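Skeltbridge community food room reopens for the new year

For immediate release
Jan 6, 2023

Pavby, the fruit and veg sharing project on the Berside estate, is opening its doors again next week after the winter break. Same building, same long room, new hours. Sessions go from two a week to 5, and the sorting table will be out at every one of them.

Households in Skeltbridge and Berside can come in, pick what they'll use and take it home. No referral, no form, no proof of address. Bring a bag if you have one.

Pavby started in November with a single afternoon and a borrowed van. By the time we shut for the holidays 228 households had been through, most of them more than once. Busiest session was the last one before the break, queue back to the bus stop. Hence the extra hours.

What's on offer changes with what comes in. Pears and apples mostly at this time of year, plus limes, peppers and whatever the wholesaler has over. Roots and cabbage when we can get them. We don't do tins or meat and we can't store anything frozen. 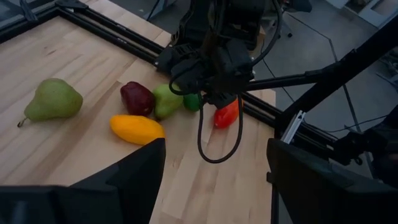
Everything gets looked over by hand before it goes out. Soft ones to the soup pot, bruised ones cut up for the tasting plate, the rest onto the table to be chosen one at a time. People asked for that. The first few weeks we handed out ready packed bags and a lot of stuff came back, or went in the bin at home, which is worse. Now you take two pears if you want two pears. Waste at the end of a session is down to one crate, and that goes to the allotments for compost.

Sizes and shapes are mixed and will stay mixed. A small pear eats the same as a big one and the odd looking ones tend to be the cheapest for us to buy in. If you have never cooked with something on the table then ask, there are recipe cards by the door, 22 of them so far, all written by people who come to the sessions. The stewed pear one has had to be reprinted twice. The pepper and lentil one is going the same way.

Cards are free, take as many as you like. They are also in large print. We are looking for people to translate them so please get in touch if you can help with that, any language.

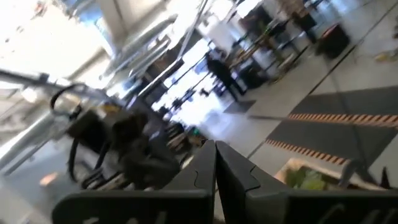

Getting the room right was most of the work over the autumn. Hsueh, the Skeltbridge kitchen fitters, gave us two days of labour and fixed the sinks, the shelving and the draught under the back door. It is a good room for this kind of thing, with a grey floor, big windows that let in plenty of daylight and silver ducts overhead, and there are chairs at the dark table if you want to sit down for a bit. The floor gets mopped after each session. Wheelchairs and pushchairs come in by the side entrance on the car park side, ramp is in place, ring the bell if the door is shut.

Opening hours from next week: Monday to Friday, 10am to 1pm. The Wednesday session also has soup from noon until it runs out. Tea and squash all morning. Children welcome at all of them but please keep hold of them near the hot water.

Pavby runs on small donations and a grant which covers the rent for another 6 months. After that we need to find the money ourselves. A supper is planned for the spring, details to follow. Shops and growers with surplus can ring or just turn up before 9.30 on any open day, we'll find someone to unload. We can take part crates and mixed crates. Please no bananas for the moment, we have an arrangment for those already.

Also wanted: paper bags, clean egg boxes, sharp knives in decent condition, a second set of kitchen scales. Tea towels always.

Press are welcome at any session. Please let us know the day before so that we can tell people coming in, some would rather not be photographed and thats fine. Interviews can be done in the small office off the main room or over the phone.

Notes for editors

Pavby is one word, capital P only. It is a project and not a registered charity, please don't call it a food bank, we have had a few ring up about that.

Hsueh had no part in the running of the project and asked us to say that the labour was a one off.

Contact: the Pavby desk, main room, Berside, Skeltbridge. Phone line is staffed during opening hours only, leave a message otherwise and somone will ring back the next working day.

Ends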